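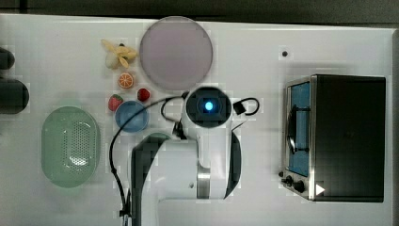

Celina Kaczmarczyk
Stoltwood dressage day, Sat 3 July

1/ Home from Stoltwood. Two tests on Drurnov, Prelim first and then our second go at Novice. Left the yard in the dark and still only just made the warm-up.

2/ Prelim was tidy. Free walk was the best bit, he finally stretched down and stayed there. Judge wanted more bend in the right canter circle, which is fair, my coach has been saying the same since April.

3/ Novice was messier. He spooked at the marker at C and we lost the canter for a few strides. Picked it up again before the corner. Halt wasn't square. Final mark was just under what I'd hoped for.

4/ Footing at Stoltwood is much better than last season. They've put in a new sand surface and it rode well even after the rain. Parking is still a bog, so bring a tow rope if you've got a two-horse float.

5/ For those asking, he's 16 hands and came off the track at Kendport. He raced there as a youngster and wasn't much good at it. I've had him for two years.

6/ The mare, Chraibi, stayed home. She had an abscess in the near fore and is sound again, but the farrier wants her on light work until her next trim.

7/ Entries for the next one are $70 a test and close Thursday night. I'll do Prelim only and work on the halts. If anyone from up our way wants to share fuel, I've got room for one more horse.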